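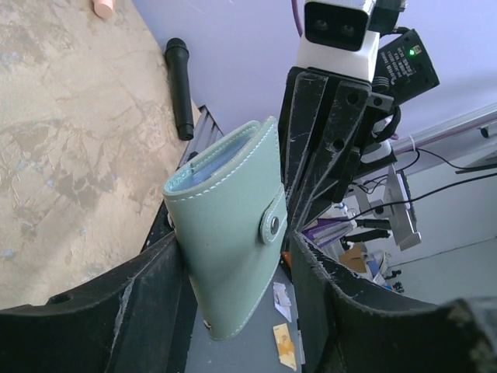
Is the streaming version of Amard's free mixtape the same as the original download?

Philomena Ó Conaill

I have the first Amard mixtape as a zip file from when it was free on the Bandevlow site. It's been on my hard drive through several computers and I know it inside out. Last week it showed up on streaming as "the original mixtape, available everywhere for the first time," and I am not convinced it's the original anything.

Two things bother me. The track called "Cotlow" used to open with a long soul loop before the drums came in, and on streaming the drums just start. The skit before the last song is gone too, or it's been folded into something else. My husband says I'm remembering it wrong. I played him both and he says the loop "could be the same thing, just quieter." It couldn't.

I emailed the label through the form on their site and got a reply saying the tape had been "lovingly restored for a new audience." That doesn't answer what I asked, which was whether the music is different.

So has anyone compared them properly? And is there any way to tell from the files whether this is a new mix, a new master, or somebody's re-recording? I was thinking about buying the vinyl they've announced for May, but not if it comes from the streaming version.

Ultan Geraghty

It's the same tape. They had to take a sample out, happens all the time. Old mixtapes were given away free so people didn't bother clearing anything, then you put it up for money and the lawyers wake up. I wouldn't lose sleep over it. Sounds better on streaming anyway, the zip was a bad rip.

Philomena Ó Conaill

"The same tape" and "they had to take a sample out" can't both be right, can they? And the zip wasn't a rip of anything. It came straight from Bandevlow.

Omar Fakhoury

I'd be careful with the answer above. Clearance is the usual reason and it's probably the reason in this case, but I haven't seen anyone connected with the tape say so, and fans have a way of repeating "sample clearance" until it turns into a fact. Labels also cut things because a guest fell out with somebody, or a producer wants to be paid, or an A&R person thinks skits hurt the playlist numbers.

What you can check for yourself is whether it's a new master or a new mix. They get used as if they were the same word and they aren't. A new master is the finished stereo track made louder, brighter, whatever. All the parts stay in the same balance. A new mix means somebody went back to the separate parts and moved them. If the vocals sit higher against the bass than they used to, that's a mix.

Get a free audio editor. Put your old file of one track on the top line and the new one underneath (you'll need a copy you're allowed to use, so buy the download of that one song). Line up the first drum hit, zoomed in as far as you can go. Then turn them to the same volume. Please do this bit, because the louder one always sounds better and that's how half of these "restored" releases get good reviews.

Now flip one of them upside down. The menu will say "invert." Play them together. If they were the same recording at the same level you'd hear very little. You won't get silence, since your zip is MP3 and a new master changes the tone, but you'll get a thin, swishy leftover. If you hear a whole clear vocal or a whole bass line, something was moved or replayed.
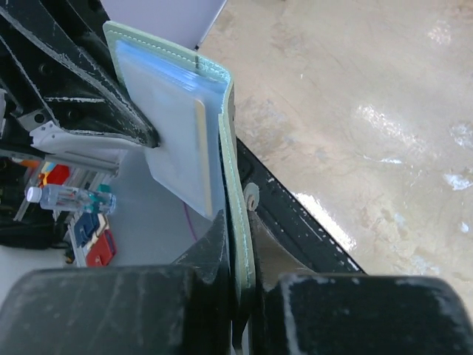 This page was last changed on 15 January 2021.

Where it gets slippery is timing. If the two start together and drift apart by the second verse, don't jump to "re-recorded." Sometimes the old one ran a hair fast because of how it was transferred. Try stretching one to match before you accuse anybody. If it drifts back and forth, with the snare early in one place and late in another, then I'd start believing in a replayed beat.

As for "Cotlow," my bet is that the loop was played again by a session musician and mixed low under the drums, and then the intro was chopped because the replay doesn't hold up on its own. That's a guess. I don't own the zip, so I can't test it.

Philomena Ó Conaill

Thank you, I did it last night. "Cotlow" does not cancel at all. I get the entire rap, clear as anything, and the hi-hats flutter. Most of the other tracks I tried went thin and swishy like you said. So my husband now agrees it's different but says it doesn't matter.

I'd still like to know about the skit. And the vinyl. 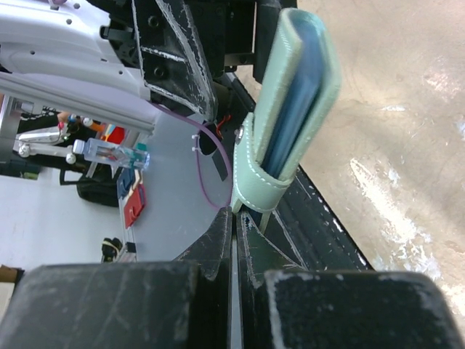
Zewditu Negussie

The rap coming through clear on "Cotlow" doesn't prove it's a new vocal. If the beat underneath was rebuilt, the old vocal could have been laid over it a few milliseconds off and you'd hear exactly that. Mute the beat in your head and listen to the breaths between lines. Same breaths, same take. People rarely re-record those on purpose.

On the skit, look at the track lengths before deciding it's gone. On my old copy it was tacked onto the end of the Xaba feature, and on streaming that song is shorter by what I remember the skit being. I think it was cut. There's a theory going around that it's hidden in the last song, which I've listened for and can't hear.

For the vinyl I'd wait. The shop page says 300 copies "from the original sources" and leaves it there, and that phrase could cover the old stereo files, the separate parts, or the very same streaming master. The announcement post had 2,642 likes when I looked and not one reply from the label to anybody asking which source was used. Ask them one narrow question: does side one have the long intro on "Cotlow," yes or no. If they send you another line about loving restoration, I'd take it as a no.

And back up your zip somewhere else as well. Bandevlow's download page has been dead for ages.

Shona Tapsell

Asked the shop about the intro. They said the track list is "as per the digital release." Make of that what you like, but I cancelled mine.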